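**Nalska pot cloth, pack of 6**

Nalska is a cotton cloth for the daily work of the kitchen — pots, lids, the hob and the worktop. It is woven for us by Pletel.

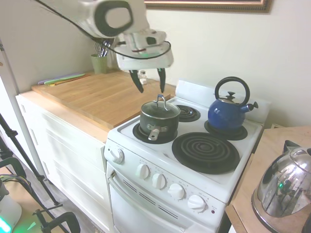

The cloth weighs more than a usual tea towel, so please fold it once only. Wash at 60 degrees before the first use. It becomes a little smaller after this and drinks water much better.
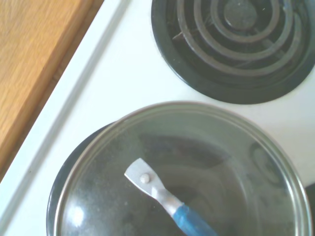

Colours: natural, grey, dark blue. The blue may lose some colour in the first 2 washes. Please do not use softener.

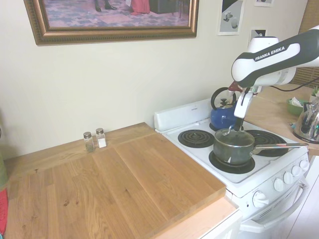
Each cloth has a hanging loop in one corner. We made 1,000 packs for this season and the next weaving is in November. Shops can order from Nunitz or Charvát.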